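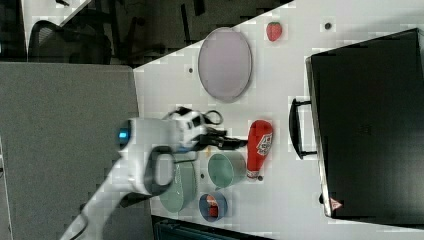 Crisóforo Hinojosa would like it known that he has never met a ketchup drinker, and that he does not believe in them. A reader had written to tell him that a bottle kept out of the fridge goes bad inside a month, and that anyone who says otherwise must be drinking the stuff.

"I get one of those every week," he says. "They never say what 'goes bad' means. Does it smell? Does it taste off? Did anybody get sick? They don't know. Their mother said it."

Hinojosa ran the kitchen at a diner in Drastumbridge for most of his working life and now writes a newsletter about food storage, with 3,000 subscribers and, by his count, 57 people who write in to argue. I went to see him expecting a man with rules. He has very few, and he is suspicious of the ones he has.

I asked him about the dates on bottles. He made a face.

"Best by. Best by according to who? The company wants you to have it while it tastes the way they meant it to taste. Fine. That's their business. It isn't a safety date, and people treat it like one."

So does he ignore them? No, and he got a little short with me for asking. He reads them on meat and milk and pays no attention on mustard, vinegar or hot sauce. Ketchup he puts in the middle. It has acid, sugar and salt, and he says a busy diner table empties a bottle before the question comes up. At home, where one might sit half full until March, he keeps it cold.

"For the taste," he says. "It gets dark and a little flat. I wouldn't call that dangerous. I'd call it not very nice."

I pushed him on this. A diner is not a laboratory, and a man who remembers no complaints may just have a poor memory. He took it better than I expected.

"Sure. I had 300 people through on a good Sunday brunch. If one of them had a bad stomach that night, would he call me? Maybe not. So I can't prove it to you. But the other side can't prove theirs, and they're a lot louder."

He is harder on gadgets. A company called Tronden sent him a shelf monitor that beeps when a condiment has been open too long. It beeped at honey. He wrote 1,520 words about that and the company did not write back. The Vemel vacuum caps he tried next he calls "a cork with a price tag," though he admits he lost one before the test was over.

I left without a clear answer on mayonnaise. He says to keep it cold, full stop, and then he told me a long story about a church picnic that seemed to point the other way. When I mentioned this he shrugged and went to look for the honey.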